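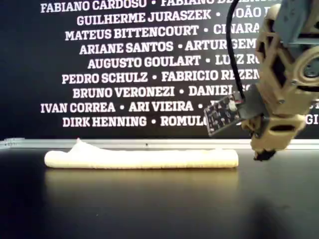 White roll on a glossy black table, with an aluminum rail along the back.

Rolling long pieces on a shiny table

A glossy top is easy to wipe down but it shows every crumb and scratch, so clean it before you lay anything out. Use a soft cloth, barely damp, then a dry one. Skip scouring powder and the rough side of the sponge.

Start the roll with the short edge square to the table. If it drifts, back up 3 turns and start again from there. Pulling on the end will only crease it.

Tie with cotton tape in two places, three for anything long. Rubber bands leave dents and get sticky by July. We cut ours from a 16-yard reel of Lerstead tape, which has lasted over a year.

Store rolls lying flat on a shelf. Standing in a corner they sag and the bottom edge gets crushed.

For rails, run a dry paintbrush along the groove first and wipe second. A drop of dish soap in warm water takes off finger marks. Dry the metal right away or it will spot.

More in this section: Marks on dark furniture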